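Procurement for small councils: what happens before the tender
Speaker notes, parish and town clerks' afternoon, Sep 16, 2024

Slide 1. Title
Say hello, check the people at the back can hear. Mention the tea urn is on in the corridor and I won't be offended if anyone wanders off to it. I've got half an hour and I always overrun, so questions as we go please!

Slide 2. Where I'm coming from
I spent a good chunk of my working life on the council side of the table and then a shorter chunk writing bids, and I still can't decide which was more tiring. Today is about the bit before anyone sees a tender: the specification, the questions you ask bidders, and how you score what comes back. (The threshold rules are in the handout. Please don't rely on my memory for them.)

Slide 3. The Landico grass contract
Tell the story properly this time, I rushed it in July. Landico had cut the verges for years and the council was fairly happy with them. When the contract came up, somebody took the old specification, changed the dates and sent it out. It still listed a recreation ground that had been handed over to the school, and it said nothing whatever about the new cemetery extension. We had 27 clarification questions in the first week, and most of them were perfectly fair.
Ask the room: who has walked their own sites with the spec in hand? Wait for hands. Go on if there aren't any.

Slide 4. Asking for too much
The insurance question. A council near me wanted the same cover for hedge trimming as for resurfacing a car park, and then wondered why only one firm bid. Little firms read the first two pages and put it in the bin. I've done it myself, with a cup of tea in the other hand.
Same with policies. If you want an equalities policy from a firm with seven staff, fine, ask for it, but say what you'll be looking for and keep it to a page.

Slide 5. Scoring
Price against quality. Show the Jarkance and Munasinghe bids side by side. Jarkance was cheaper by £1000 and Munasinghe had much the better answer on missed bins. With the weighting at sixty-forty for price, Jarkance won. Flip it and they didn't. Both results would have been lawful, so long as the weighting was published at the start and stuck to.
What you can't do is read the bids and then choose the weighting. I say this every time and I always see one person look at the floor.
Write your scoring notes on the day. "Good answer" is no use to anyone when the debrief letter has to go out. Which part was good? Compared with what in the spec?

Slide 6. Members and the decision
Councillors can set the policy and agree the criteria, and they should. Ringing up a bidder for a chat halfway through is another matter. Have a declaration of interests form ready before the bids are opened, and chase the blank ones.
Plistar is the portal we used. It logs who opened what and when, and I was very glad of that log once. Other portals do the same, I'm not selling it. It took roughly 13 minutes to show a new councillor how to log in, most of it spent on the password.

Slide 7. Last one, leave up during questions

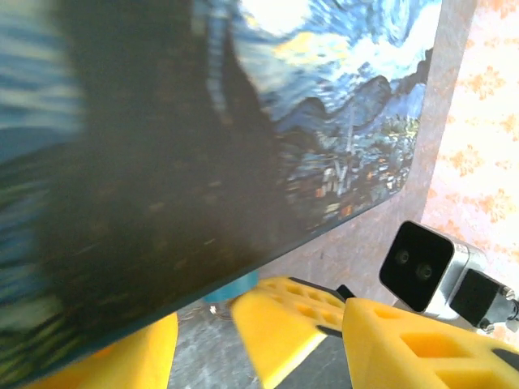
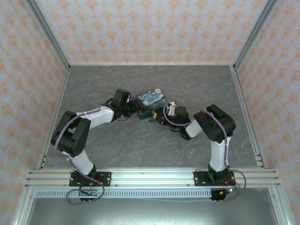
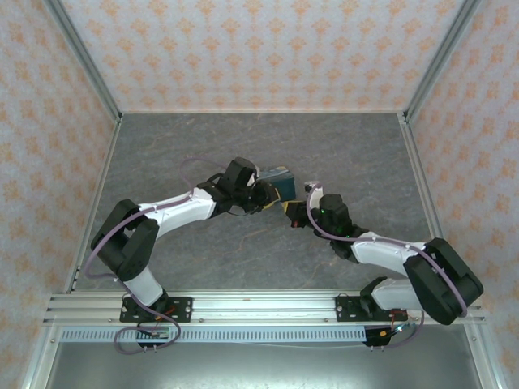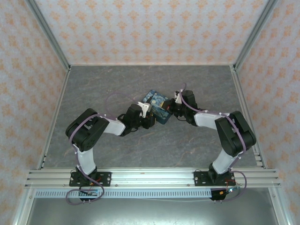
One clerk wrote to me after the July session to say that all this was very well, but her council gets a single bid for nearly everything, so what was there to score? I think she has a point. My answer was to score it anyway against the published criteria, and to ring the firms who looked at the papers and didn't bid. She tried the phone calls and two of them told her the closing date had fallen in their busiest fortnight. If there's time, ask whether anyone else has rung round like that, and remind them the handouts are by the door.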